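Presalstead Jewellers, Marsden store
Monthly ring and stone inspection checklist, April
Completed by: Liam Cheetham
Reviewed by: Mohammed-Awal Ansah

Covers all coloured stone and pearl stock on display, plus customer pieces held for repair. Mark each line OK, Action or N/A and write a comment for anything other than OK.

1. Claws and settings

1.1 Claws checked under 10x loupe, all sides. Action
Comment: Ring 2,034 (oval sapphire, four claw) has one claw lifting on the shoulder side. Catches on a cotton cloth. Taken out of the window and bagged for the bench.

1.2 Stones tested for movement with a wooden pick. OK
Comment: No metal tweezers on opal or tanzanite, please. There was a fresh scratch on a doublet last month.

1.3 Bezels and rub-overs checked for gaps. OK

1.4 Channel-set bands tapped beside the ear. Action
Comment: Faint rattle in the Skisorham garnet band. Could not find which stone. Sent to the workshop with a note.

2. Stones

2.1 Emeralds checked for surface-reaching fractures against last month's plot. OK
Comment: Plot for the pear-shaped pendant is hard to read. Redrawn and initialled.

2.2 Opals checked for crazing. OK
Comment: Water dish in the opal cabinet was dry. Refilled. Needs to go on the Friday list.

2.3 Treatment disclosed on every ticket (heated, filled, oiled, dyed). Action
Comment: Two tickets in the ruby tray say "natural" with no mention of heat. Colour of the ink is also wrong. Rewritten the same day.

2.4 Report numbers on certificates match the girdle inscription. OK

3. Pearls and strung pieces

3.1 Knots tight, no visible gap between pearls. Action
Comment: The long Irkimero strand has stretched near the clasp. Quote for restringing is $540, which includes a new clasp. Mohammed-Awal to approve.

3.2 Stored flat, away from harder stones. OK

3.3 Wiped with a soft damp cloth after handling. OK

4. Cleaning equipment

4.1 Ultrasonic tank drained, wiped and refilled. OK

4.2 "Do not clean" list displayed beside the tank. Action
Comment: Old list left off tanzanite and fracture-filled stones. New one printed and laminated. Emerald, opal, pearl, turquoise and amber were already on it.

4.3 Steamer hose and pedal checked for leaks. OK

4.4 Test cut-out switch on polishing motor. OK
Comment: Guard screws are worn. Still holding. Replace at next service.

5. Security and records

5.1 Display trays reconciled with the stock book, morning and close. OK

5.2 Pieces valued over $2,000 returned to the safe by 5:30 pm. OK

5.3 Repair envelopes sealed, with stone weight and existing damage written on the front. Action
Comment: One envelope had no weight recorded. Customer phoned, piece weighed again in front of her at pickup.

6. Viewing and grading area

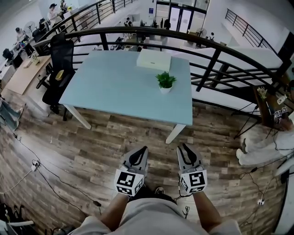
6.1 Coloured stones have to be looked at on a neutral surface, and for grading that means white or mid-grey with nothing bright beside the stone. Blue throws its own colour into pale pinks and near-colourless stones. A pale blue top like the one on this table is fine for setting down a lidded box or doing paperwork, but put a white tray under the stone before anyone talks about colour, and move green leaves well clear of it. Action
Comment: Order two matte white grading trays.

6.2 Daylight lamp working, tube within its hours. OK

6.3 Master stones clean and in the correct order. OK
Comment: Third and fourth were swapped. Put back.

6.4 Scales levelled and calibrated with the check weight. OK

Actions to be closed before the May inspection. Bench items go to Liam, tickets and certificates to Mohammed-Awal.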